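Drisport Museum and Archive Service
Vacancies
Community Archivist (Oral History)

Reference: 313
Department: Collections and Public Programmes
Reports to: Head of Collections
Contract: Fixed term, two years
Hours: Full time. Applications for a job share are welcome.
Closing date: 28th February

About the service

The Drisport Museum and Archive Service cares for the records of the town, its harbour and the villages of the lower valley. The collections include the minute books of the former borough, the papers of local firms and chapels, parish maps, school registers and a large body of photographs given by residents. The service is based at Bataineh House, where the public searchroom, the strongrooms and the small conservation workshop are all on one site.

The oral history collection was begun by the former borough library and passed to the service when the two were merged. It holds 900 recorded interviews, the earliest of them on open-reel tape and the greater part on cassette. Most have been copied to digital files. Fewer have a full summary, and a number have no paperwork beyond a name on the label. The collection is used by family historians, local schools and university researchers, and requests to hear recordings now make up a steady share of searchroom enquiries.

The service has received a grant from the Utier Trust to put the collection in order and to record new interviews with people whose working lives are not yet represented in it. The post of Community Archivist has been created to lead this work.

Purpose of the post

The Community Archivist will be responsible for the care, description and use of the oral history collection, and will plan and carry out a programme of new recording in Drisport and the surrounding villages. The postholder will work closely with the Searchroom Supervisor, Marwan Sleiman, and with the Learning Officer, Tegan Dunstan, whose programme for schools already draws on the recordings.

The new interviews will concentrate on three areas: the fish market and the trades connected with it, the laundries and small workshops of the Pleteo district, and families who settled in the town from overseas. The postholder will be expected to refine these themes in discussion with local groups during the first months of the contract.

Main duties

To complete the listing of the existing recordings to the service's cataloguing standard, giving first attention to those with no summary.

To trace, where possible, the consent and copyright position of each recording, and to advise the Head of Collections on any that should be closed or restricted.

To write to interviewees or their families where permission is unclear, and to keep an accurate record of all replies.

To plan and conduct new interviews, both at Bataineh House and in people's own homes, and to make 92 new recordings over the life of the contract.

To recruit, train and support local people who wish to act as interviewers, and to check the quality of the recordings they make.

To arrange interviews in languages other than English, working with interpreters where needed, and to see that summaries are available in both languages.

To prepare recordings for long-term storage in line with the service's digital preservation policy.

To answer enquiries concerning the collection and to take a share of searchroom duty, including one Saturday in every month.

To prepare talks, listening sessions and small displays based on the recordings.

To report on progress to the Head of Collections every quarter, and to supply the figures required by the Utier Trust.

To observe the service's policies on health and safety, equal treatment, safeguarding and data protection, and to carry out any other duties suited to the grade.

Person specification: essential

A recognised postgraduate qualification in archives and records management, or equivalent experience gained in an archive, library or museum.

Experience of cataloguing archive material to a published standard.

Experience of recording interviews, or of working with recorded sound in a similar setting.

A sound working knowledge of copyright and data protection law as they apply to personal testimony.

The ability to listen patiently and to deal with painful or private subjects with tact.

Clear written English and the ability to summarise long recordings accurately.

The ability to manage a varied workload and to meet agreed dates without close supervision.

Person specification: desirable

A working knowledge of Arabic or Vietnamese.

Experience of training adults who are new to interviewing.

Familiarity with the transfer of magnetic tape to digital formats.

Some knowledge of the history of fishing or coastal towns.

A full driving licence. Several of the villages have a limited bus service, and applicants who do not drive are asked to say in their statement how they would reach them. Reasonable adjustments will be made for disabled applicants.

Place of work

The postholder will be based at Bataineh House, in the first-floor office shared by the collections staff. A recording room is available on the same floor and may be booked through the searchroom desk. The building has a lift and an accessible entrance from the courtyard. The strongrooms are kept cool throughout the year, and staff working in them for long periods are issued with suitable clothing.

Some evening work will be required, for which time off in lieu is given. Travel within the district will be repaid at the service's standard rate.

Terms and conditions

The salary will be paid monthly at the archivist grade of the service's pay scale, a copy of which is included in the application pack. The post carries membership of the staff pension scheme and annual leave in addition to public holidays. The appointment is subject to a probationary period of six months, to satisfactory references and to a criminal records check at the enhanced level.

The service supports continuing professional development. The postholder will have access to a training budget and may attend one national conference in each year of the contract.
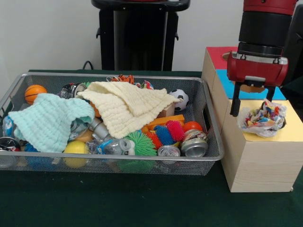
Applicants should note that the post is funded by a grant of fixed length and that there is no commitment to extend it beyond the stated term. The service will discuss future plans for the collection with the postholder at the end of the first year.

How to apply

Application packs may be obtained from the Personnel Office at Bataineh House, in person or by post. The pack contains the application form, the full job description, the pay scale and an equal opportunities monitoring form. Large print copies are available on request.

Applicants are asked to complete every section of the form and to provide a supporting statement of no more than two sides. The statement should address each of the essential points in the person specification in the order in which they are listed. A curriculum vitae will not be accepted in place of the form. Please quote the reference number on all correspondence.

Two referees are required, one of whom should be the present or most recent employer. Referees will be contacted only after interview and with the applicant's consent.

Completed forms must reach the Personnel Office by noon on the closing date. The office will be open that Saturday morning to receive forms delivered by hand. Late applications will not be considered.

Selection

Applications will be read by a panel made up of Maya Khoury, Head of Collections, Jihad Chidiac, Personnel Manager, and Kha Mạch, who represents the Utier Trust. Shortlisted candidates will be told of the outcome in writing within 14 days of the closing date. Candidates who have not heard by then should assume that they have not been successful on this occasion. The service regrets that it cannot give comments on forms that are not shortlisted.

The selection day will consist of a panel interview and a short practical exercise, in which candidates will listen to an extract from the collection and prepare a written summary. Headphones and a quiet room will be provided. Candidates who need any adjustment to the exercise are asked to inform the Personnel Office when they accept the invitation. Reasonable travel expenses within the United Kingdom will be met on production of receipts.

Enquiries

Informal enquiries concerning the duties of the post should be addressed to Maya Khoury. Questions concerning the form, the terms of employment or access to the building should be addressed to Jihad Chidiac at the Personnel Office.

Applicants who wish to hear something of the collection before applying may do so in the searchroom during normal opening hours. Seats at the listening desks should be reserved in advance with Marwan Sleiman, and proof of address is needed to obtain a reader's ticket.

The service welcomes applications from all sections of the community.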